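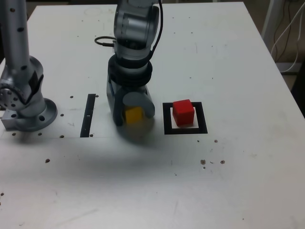
Flendurside, 22nd January

Gripper opens mid-carry, no fault logged

jmahuika
Two-arm cell, white table, cube stacking task. Yellow cube is picked, carried toward the red one in the black square, and on some cycles the fingers open before the place pose. The controller logs nothing. Commanded width and reported width agree right up to the release. Over 537 cycles it dropped 2 cubes. Control software is Cosgrove, gripper driver is Larnis. Left arm is idle during all of this.

pell_k
Post the grip force setting and the speed override.

jmahuika
Force is at the default. Override was 120 percent of the taught speed, and has been for months.

dunmore44
That's your answer. Light cube, smooth faces, fast wrist move. It slips out. Drop the override to 100 and run it again.

jmahuika
Slip would show as the fingers closing past cube width. Reported width goes up, so they opened.

dunmore44
Reported by the same driver that says there's no fault. I wouldn't lean on it.

C. Gilchrist
Check the cable before the force. There is a loop standing out to the left of the upper wrist joint. We had a similar loop at Havport and lost gripper power for 300 ms whenever joint 6 went past a certain angle. On recovery the driver ran its default open. No entry in the log, as the dropout was shorter than the watchdog.

pell_k
Which makes the default open the real defect. A gripper should hold its last state on power return. If that were a heavier part with someone reaching in, you'd be writing an incident report.

C. Gilchrist
Agreed for this task. Disagree as a general rule. Hold on return can trap a hand. It belongs in the risk assessment for the cell.

dunmore44
Still think it's speed.

jmahuika
Ran at 100 overnight. One drop, same wrist angle as before. Put a meter on the supply and flexed the cable by hand with the arm stopped: voltage dips. Connector is coming off tomorrow. The startup state parameter in Larnis was last edited in August, initials not filled in.

pell_k
Keep people out of reach until the connector is replaced and the parameter is settled.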